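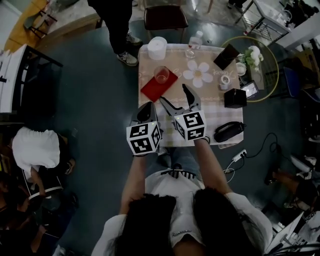
Jan 14, 2026
by Roald Viklund

I finally made dumpling soup the way my aunt used to, and I am so pleased with myself that I've had it for lunch and dinner two days running. It's a plain soup! Chicken broth, carrots, celery root, a bit of parsley, and then these soft little semolina dumplings that swell up to twice their size while you're setting out the bowls.

My trouble has always been the dumplings. Mine came out like golf balls every time, and I blamed the eggs, the pot, the stove, everything. Then in October I was at Mikuš, the little grocery over in Plunmont, buying paprika, and got to talking with the woman at the register about it. She asked how long I let the batter sit. Sit? I'd been dropping it straight into the broth. She laughed pretty hard at that.

So now I beat 2 eggs with a good pinch of salt and a spoonful of very soft butter, then stir in semolina until the batter falls off the spoon in a lazy blob — thinner than you think it should be. Then it rests for fifteen minutes. It thickens up a lot in that time, and if it gets too stiff I loosen it with a splash of broth. Scoop with a wet teaspoon, keep the soup at a bare simmer, lid on, and leave them alone for ten minutes. Turn off the heat and give them another ten. They were so light I ate three standing at the stove before anyone else got a bowl.

I grated a little nutmeg into the batter, which my aunt never did, and I'm keeping it. I also used the coarse semolina because it was all they had, and I think I like it better than the fine. The fine kind makes a smoother dumpling but it goes gummy the next day. These were still good cold out of the fridge (yes, I tried).

For the broth I used chicken backs from the freezer, an onion cut in half and blackened in a dry pan, and some 3 hours on low. Don't skip the onion! The color is gorgeous.

Next I want to try liver dumplings, if I can talk the rest of the house into it. So far it's one vote for and a lot of groaning.

Recent posts
Red cabbage with too many apples
My bread knife, a love story
Paprika potatoes for a cold night
What I cooked in October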